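Cake mascara

Cake mascara, also called block mascara, is an eyelash cosmetic sold as a pressed or molded block and applied with a small damp brush. It was the ordinary form of mascara for much of the twentieth century, until the tube with a wand built into the cap made it look like a lot of work. It has survived in theater dressing rooms, in vintage makeup circles, and in the drawers of people who object to throwing out a tube every few months.

The product should not be confused with cake eyeliner, although the two are close relatives and are confused constantly, often by the companies that sell them.

Composition

A traditional block consists of pigment held in soap and wax. Black blocks are colored with carbon black or black iron oxide, and brown ones with a mixture of iron oxides. The soap lets the block give up its color to a wet brush. The wax helps the color cling to the lash once the water has gone. Older formulas leaned heavily on the soap, with results that anyone who has ever cried in them can describe in detail.

Newer formulas usually replace some or all of the soap with gentler emulsifiers and add a film-forming gum such as acacia. Beeswax and carnauba wax are both common, and vegan versions use the second alone or with candelilla. Makers differ over preservatives. A block contains very little water when it leaves the factory, and a few brands have taken this as permission to leave preservatives out altogether, apparently on the theory that the customer will never wet it.

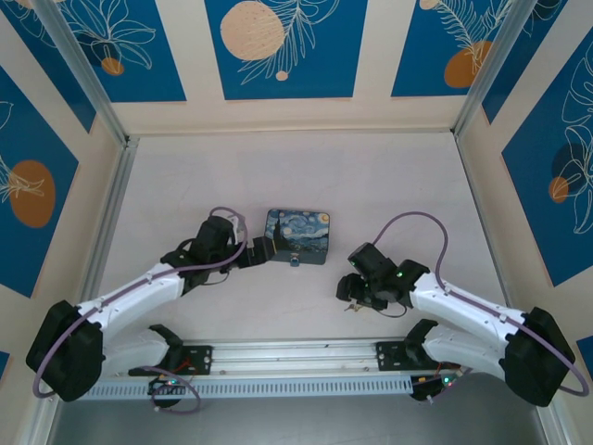

Blocks are either hot-poured or milled. Hot-poured blocks are melted and run straight into the pan, which gives a smooth surface and a slightly waxy drag on the brush. Milled blocks are worked through rollers and then pressed, and are generally said to load a brush faster. They also crack when dropped on tile, a test that most owners carry out sooner or later.

Application

The brush is dampened and rubbed back and forth over the block until the color has the thickness of cream. Too much water gives a thin gray wash that ends up on the cheek. Too little gives crumbs. The lashes are brushed from root to tip, allowed to dry, and brushed again, and most instructions call for two or three coats with a dry comb-through in between.

Spitting on the block in place of using water was once so widespread that the product picked up the nickname "spit black." Eye doctors have never cared for the practice. Modern packaging tends to warn against it in small type, next to a drawing of a faucet.

The finished look is softer and more separated than that of most tube mascaras. Admirers call it natural. Detractors call it a great deal of effort for lashes that look as though nothing has been done to them.

Brands

Kukinier sells a hot-poured block in black, brown, and a navy that is hard to tell from the black except in direct sun. It is the usual starting point for newcomers and comes with a flat brush that most of them replace within a week. Refills are sold without a case.

Fastimard makes a milled block aimed at stage performers. It is very black, dries quickly, and is removed with oil or patience. The company has changed its formula 3 times, and each version has a loyal following convinced that the one after it ruined everything. Blocks from the second version are traded among collectors at prices that would cover a respectable dinner.

Mamani offers a soap-free block with acacia gum for contact lens wearers and sensitive eyes. Its holding power is modest, and on straight lashes a curl put in before breakfast is usually gone by lunch.

Among enthusiasts, the standing complaint against the whole category is that it smudges in humid weather. Soap formulas are the worst offenders, and even the gum-based ones soften on oily eyelids by the middle of the afternoon.

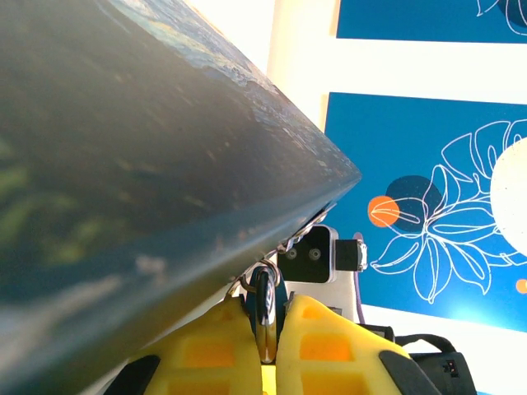
Kukinier disputes this, maintaining that its own block holds up perfectly well in damp air if the lids are powdered first and the second coat goes on only when the first is fully dry. Most people who report smudging, it adds, have skipped both steps and gone straight to writing the review.

There may be something in that. Drying time is the part of the instructions most often ignored, and a coat laid over a wet one tends to lift it.

The Emix affair

Emix, better known for brow gels, brought out a block in September with the claim that one pan would last for 200 uses. A discussion thread on the subject ran to 287 replies, the bulk of them concerned with what counted as a use. One camp held that a use was a day, another that it was an eye. Emix eventually reworded the label to say "long lasting," and the thread moved on to the lid, which sticks.
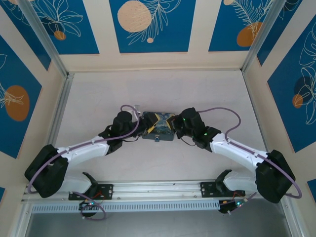
Sales did not obviously suffer. The block is still in the range, in black only, and is well liked for its brush, a small domed spoolie that works just as nicely with everybody else's block.

Care and storage

A block should be left open until the surface has dried and then closed. Shutting it wet encourages mold and, in metal pans, rust around the rim. The brush should be washed with mild soap after every few uses and dried flat. Brushes dried standing up in a cup let water run down into the ferrule, where it loosens the glue.

The surface can be refreshed by wiping it with a tissue dampened with alcohol, or by scraping off the top layer with a clean blade. Neither method rescues a block that smells odd. Anyone with an eye infection is advised to throw out both block and brush, including people who paid collector prices for a second-version Fastimard.

Removal

Soap-based blocks come off with warm water and a facial cleanser. Waxier ones need an oil or balm cleanser, held against the closed lid for a moment and wiped downward. Rubbing sideways moves the pigment toward the temple and takes a few lashes with it.

See also

Cake eyeliner
Eyelash curler
Kohl
Tubing mascara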